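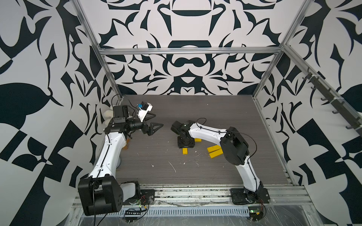
Thread on the speaker policy at Orkstead College, for people who missed the student senate meeting. I sat through all of it and took notes. 1/

The policy was drafted in August. Any student group bringing in an outside speaker has to file a form 21 days ahead, name the topic, and pay a security deposit set by the dean's office. The amount isn't in the policy. The office picks it case by case. 2/

The debate society wanted Awuor Shemweta to talk on rent control. Their deposit was $603. The film club had a director on a video call the same month and was charged nothing. I asked for the worksheet used to set the first number. There isn't one.

38 shares · 12 comments

Kanini Odera, senate vice chair, spoke for the policy. Her argument: the college paid overtime for campus police at two events last year and clubs should share that cost. Fair point. She also said no group has been turned down. That's true on paper. 4/

What the paper doesn't show is groups that gave up. Erick Shirima runs the debate society. He told the senate they withdrew the rent control event after the deposit notice. Their whole budget for the term would not have covered it and a catering bill.

Akua Ametepe asked whether the topic of a talk can raise the deposit. The dean's representative said "expected turnout and reaction" are both considered. She asked what "reaction" means. He said he would get back to her. 6/

My problem is with that word. If people who dislike a speaker can make the event cost more by saying they plan to show up angry, then they set the price. I'd say the same for a speaker I can't stand, and I've sat through a few.

51 shares · 9 comments

A petition to strike the "reaction" language has 1,260 signatures. Kamonchanok Saithong handed it in at the end of public comment. The chair accepted it and moved on to parking. 8/

The senate voted to send the policy back for review. It stays in force while that happens, so spring events are booked under the old wording. No deadline was set for the review.

If your group got a deposit notice this year, please send me the amount and the date. I'll take names off before I post anything. 10/

Correction to post 2: the form is due 21 class days ahead, so weekends and breaks don't count. That makes it longer than I said.

22 shares · 4 comments

Posted 18 December 2020 · Contact · Back to top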